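Sorting tray

A sorting tray is a shallow open container for small household goods, kept on a table or in a drawer. Plastic mostly. Ribbed floors stop round things rolling.

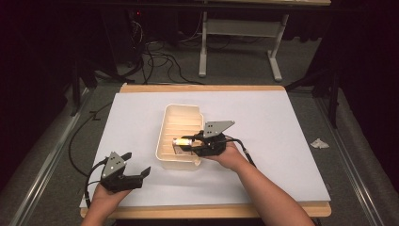

Does a tray need a lid?
Only for stacking or moving it.

Table use: paper underneath, easy cleanup. Small items go in first, boxed spices like thirteen-spice after, upright if they fit.

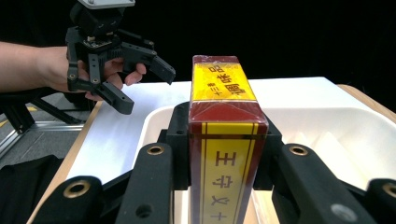
Tall boxes tip, so low trays get a divider. Jernbridge sells one 36 cm long, 8 slots. Cheaper ones warp in teh dishwasher.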